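Furnival Memorial Book, large

Item 143
By Clevilum, for families and funeral homes

The Furnival is a book for the guests of a funeral or a memorial service. People sign their name and, if they wish, write a few lines about the person who has died. It has 200 pages of cream paper, sewn and not glued, so it lies flat on the table while someone is writing.

The cover is grey linen. A name and the years of life can be printed on the front in silver or in black. Please write the name exactly as you want it, with all accents, because we print what we receive.
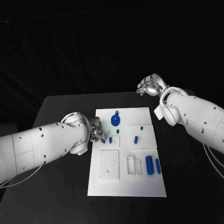

In the back of the book there are 5 pockets for cards, a pressed flower or the order of service. The first two pages are left without lines, and many families put there a photograph or the text of the obituary.

New since January: the Furnival can also be ordered with a box in the same linen. The box from our older Cudonon series does not fit this book, it is a little too narrow.

Delivery
Books without printing leave us the next working day. With printing, please count 2 working days more. If the service is very soon, telephone us before you order and ask for Willy Jacobs.

Care
Wipe the cover with a dry cloth only. Use a pen with permanent ink, felt pens can go through the paper.

Matching items: Stuseo candle holder, Furnival thank-you cards, Furnival box

Page updated March 3, 2020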